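Delia Ibarra
September 20, 2024
A thread on open bins, for people with a stockroom, a garage or a big closet that has gotten away from them. 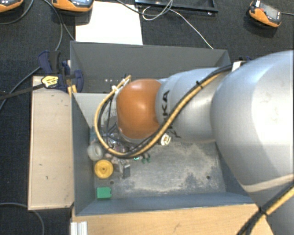
I keep the stockroom for Benítez, a secondhand housewares store with one long back room and not enough shelves. Over the last six months I've changed how we handle mixed goods, meaning anything that comes in without a category. We used to put it straight on a shelf. Now it goes into an open gray bin with flat, sloping sides, all jumbled together, and gets sorted out of there. I have opinions about bins now, so I'm writing them down.

2/ Start with the shape. Sloping sides mean you lose room at the bottom compared with a straight-sided box of the same width. I was against them for that reason. Then I used one for a week and changed my mind. Small things slide toward the middle and you can get a hand under them. In a straight box they sit in the corners and stay there until spring.

3/ The other thing about sloped bins is that empties nest. We have a stack of them behind the door that takes up less floor than a kitchen chair. The straight boxes we had before took a whole wall when empty.

4/ Color. We bought gray from Fonberg because gray was what they had. I would have picked white. After using both, gray is fine. Dark things are harder to see against it if the light is poor, so I moved our work lamp. White showed every scuff.

5/ No lids on the sorting bins. We own lids. They are on the top shelf. A bin with a lid on it is storage, and people treat it that way. They close it and put something on top, and then it's March.

6/ March is when I did the full count, by the way. Roughly 600 pieces in the back room with no price tag and no category. Most of them were in closed boxes marked MISC. Some boxes said MISC 2. There was no plain MISC to go with one of those.

7/ So here is the routine we settled on.
Mixed goods go into one open bin.
When that bin is full to the rim, nothing else comes in until it has been sorted.
Each piece goes to a shelf, to repair or to the giveaway table.
The bin goes back under the bench empty.

8/ The second line is the one people argue with. Ruby-Lee Prendergast, who works the front counter, wanted a spare bin for overflow. We tried it. The overflow bin filled up and then we had two full bins, neither one sorted. We went back to one.

9/ What you set the bin on matters more than I expected. On our old smooth counter it slid away every time somebody reached in and pulled. We put down a rough mat and it stopped. Any dark textured mat will do. Ours is an offcut from a flooring place and it was free.

10/ Height too. With the bin on the floor, everyone sorted for five minutes and quit. On a low bench you reach down into it from above without bending, and people will stay with it for an hour. Our bench comes to the top of my thigh. If you are taller you'll want it higher.

11/ Don't dig. I say this to every new person. Take what is on top, deal with it, take the next one. If you dig for the thing you like the look of, everything else shifts and the small pieces go to the bottom. They get found last and by then you're tired.

12/ If two pieces are hooked together, lift both out and separate them on the bench. Pulling inside the bin is how we broke a perfectly good teapot lid. It was a Milteo, and the teapot is still on the shelf without it, marked down.

13/ Cost, for those who asked last time. We spent $1,380 on the whole room. Most of that was steel shelving. The bins were a small part of it and the mat was nothing. If I were doing it over with less money I would buy the bins first and wait on the shelving.

14/ Labels. I bought a Jaltik label maker and it's all right, but the tape doesn't like our bins much. The labels lifted at the corners inside a month. We switched to a card tied through the handle with string. It can be swapped when the bin changes jobs — ours change jobs a lot.

15/ Cleaning. Tip the bin over outside, knock the bottom, wipe with a damp cloth. Flat sides make this quick. The ribbed bins we had in the store before my time are a pain, every groove holds grit. I would not buy ribbed again at any price.

16/ Estela Quezada asked whether this works in a house. Yes, with a smaller bin. Put it near the door where things pile up anyway. Her sister Ivana has been doing it with the kids' stuff, one bin for the whole downstairs, emptied before dinner. She says the emptying gets skipped about as often as it gets done, and it is still better than the stairs were.

17/ Things I haven't solved. Long items stick out over the rim and people take that to mean the bin is full. Flat items go down the side and hide. For now long things lean against the wall by the repair shelf and flat things go in a rack. I don't love the rack. It falls over.

18/ Vicente Iturra is building a better one with a wider foot. When it's done I will add it to this thread with the measurements.

19/ A few people have asked where to get the sloped kind. Restaurant supply places have them, and so do closing sales. Press on the middle of a side before you buy. If it bows in easily, it will bow out once it's loaded, and then it won't nest.

20/ Replies are open if you run a stockroom and do it some other way. I would like to hear from anyone who has made the overflow bin work.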